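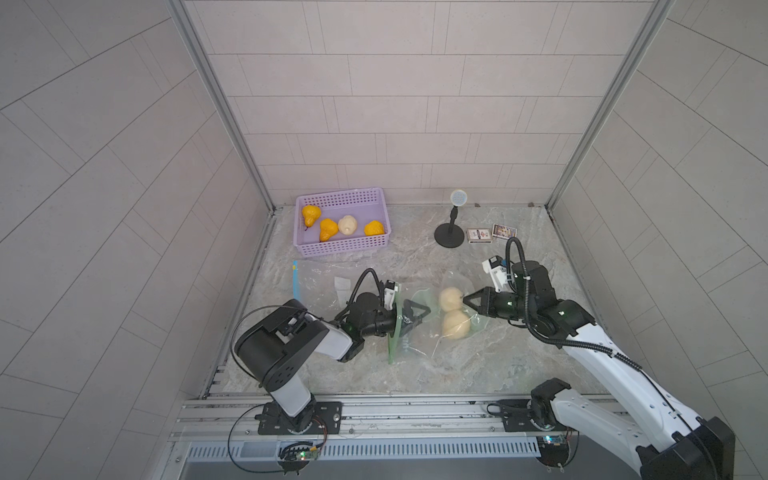 What do households in Basness use to store fresh fruit once it is home? Most use an open bowl or basket for the first few days, and a thin plastic bag after that.

4.2 Containers and closures

The survey reached 643 households in the Basness and Kassa districts. Respondents were asked to name the container in which each kind of fruit was kept on the day of the visit, and how that container was closed. Open containers were the usual choice for pears, apples and citrus. Bags were the usual choice for grapes and for anything already cut. Rigid boxes with lids were owned by many households but were mostly given over to leftovers, and respondents who had tried them for fruit often mentioned that they took up too much of the refrigerator shelf.

The method of closing a bag received less attention in earlier work than the material of the bag itself. We therefore recorded it separately. Four methods were coded: left open, folded under, twisted, and fastened with a clip or tie. Where a bag had been both twisted and fastened, it was coded as fastened. Twisting without a fastener (Figure 1) was more common in Kassa, where bags were also more likely to be reused.

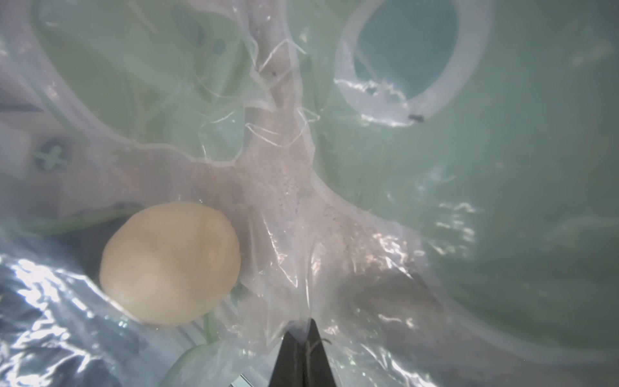 Photo: Lirix Food Storage Project
Figure 1. Transparent bag with the film gathered and twisted above the contents.

A twisted closure tends to loosen when the bag is moved, and households differed in whether they regarded this as a fault. Some respondents preferred a bag that let a little air in. Others retied or replaced the bag each time it was opened. The interview schedule did not ask how often this was done, and the matter should be taken up in any later round.

Reuse raised a further difficulty for coding. A bag that has been twisted several times becomes creased and may tear near the neck, after which it can no longer be closed in the same way. Field staff were instructed to code the closure as found and to note any tearing in the comments column. In two households the bag had been placed inside a second bag; both were coded by the outer bag only.

Responses were entered in the Brunix form over seven weeks beginning in April. Where two coders examined the same record, they agreed on the closure in 90 per cent of cases. Disagreement was greatest between the codes for folded and twisted, and the written definitions were revised before the remaining records were entered. Records coded under the earlier wording were checked again and are included in the totals.

The colour and printing of bags were not recorded. Paper bags were too few to be treated as a group and are reported with open containers in the tables that follow.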